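Shared kitchen: what changes in January

Last updated: January, 4.30pm

The shared kitchen on the ground floor of Rarkwood reopens to all tenants this month, after the work to the drains and the new extractor. The booking sheet has gone from the door. Bookings are now made by email to Hina Khokhar at the building office, and she will reply with a slot the same day if she gets your message before noon.

Each slot is two hours. You can book two slots a week, and you can add a third if the kitchen is still free the evening before. Last year over 20 slots were booked and never used, mostly in the late afternoon, when other people had been told the room was full. If you can't make your time, please tell the office, even if it is only an hour ahead. There is no charge for cancelling.

Fridge space is the other thing people have asked about. Every firm in the building gets one shelf, and shelves are now marked with the firm's name. The two big fridges were clearly not coping in the summer, so a third has been ordered from Wandadico and should be in before the end of the month. Until then, Abreu and the Rurnstead office are sharing the bottom shelf of the left-hand fridge and have agreed how to split it. Food with no name and date on it will be thrown away at the end of each week. That includes milk. It also includes the jars in the door, some of which have been there since before the last newsletter.

The lunch club carries on as before, at 12.30 in the long room. Bernardo Moreira is running it again and has put the price up slightly, to 78 pence for soup and bread, as the flour costs more than it did. Soup is still made from whatever the allotment group brings in, so expect leeks and potatoes for a while yet. If you want a bowl kept back for you, put your name down by ten in the morning. Bernardo would also like his large ladle returned. It has a dent near the handle and he has had it a long time.
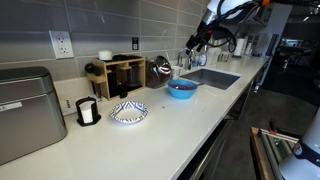
Bread bin, napkins and rack on the worktop.

Washing up has caused more complaints than anything else. The rule is that you wash, dry and put away what you used before your slot ends – the next person should not have to start by clearing the sink. Tea towels go in the bag behind the door and are washed by the office. Please don't take them home to wash, however kindly it is meant, as we are down to 12 and started with a good many more.

Food waste goes in the small green bin and is emptied each evening. Large bones and cooking oil should not go in it. Oil can be left to cool and poured into the drum by the back step, which is collected for recycling. Nothing oily should go down the sink at all. The blocked drain in the autumn was mostly fat, and clearing it closed the room for longer than the rest of the work put together.

The back door sticks in damp weather and needs a firm pull before the lock will turn. A joiner is booked to plane it. If you are the last to leave, check it from the outside as well.

Questions about any of this can go to Hina at the office, or through the letter box if she is out.

6 comments
Shared 4 times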